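Lirker 2 no telemóvel: uma semana e pouco de uso

Instalei na sexta à noite, já com sono, e acabei por ficar até às 2 da manhã. Pronto, está dito.

Para quem não conhece: o Lirker é um jogo de puzzles de navegador, grátis, daqueles que abrem num separador e não pedem conta. O primeiro era giro mas curto. Este é do mesmo estúdio, a Hosoda, e traz 400 níveis. Muitos. Demasiados, se calhar. Os do princípio fazem-se a dormir — empurrar peças, ligar cores, próximo.

A partir do terceiro mundo muda tudo. Entram as peças que rodam sozinhas e aí é preciso pensar mesmo. Gostei muito desta parte. Fiquei preso num nível dois dias e recusei-me a ver a solução.

Controlos: no computador, impecáveis. No telemóvel, nem por isso. O dedo tapa a peça e o jogo às vezes lê um toque como arrasto. Há uma opção nas definições para aumentar a sensibilidade, mas está escondida num submenu e vem desligada. Liguem-na logo.

Som: música simpática durante dez minutos, depois silêncio por favor. Os efeitos são bons. Dá para desligar uma coisa sem a outra, o que o Hara, por exemplo, nunca deixou fazer.

Publicidade — pouca. Um anúncio de vez em quando entre mundos, nunca a meio de um nível. Já o Iltimier, que joguei no verão, era anúncio atrás de anúncio e desisti.

O que me irritou a sério foi o gravar. O progresso fica guardado no navegador e só aí. Limpei as cookies sem pensar e lá se foi um mundo inteiro. Tive de repetir tudo. Não há aviso nenhum, e devia haver.

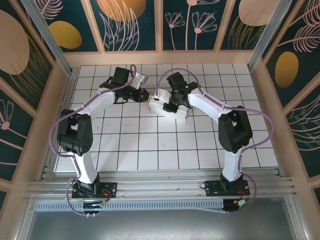
Também não há sincronização entre aparelhos. Quem joga no comboio e depois em casa fica com dois jogos diferentes, cada um no seu nivel. Dizem na página que vem numa atualização em outubro, a ver vamos.

Modo para duas pessoas: existe, mesmo ecrã, teclado partido ao meio. Experimentei pouco. Diverte, mas os mapas são só 3 e acabam depressa. Precisava de mais.

Textos em português do Brasil, bem traduzidos tirando um ou outro botão que ficou em inglês. Nada de grave. Corre bem em máquinas velhas, o meu portátil nem ligou a ventoínha.

Recomendo? Sim, no computador. No telemóvel esperava pela atualização.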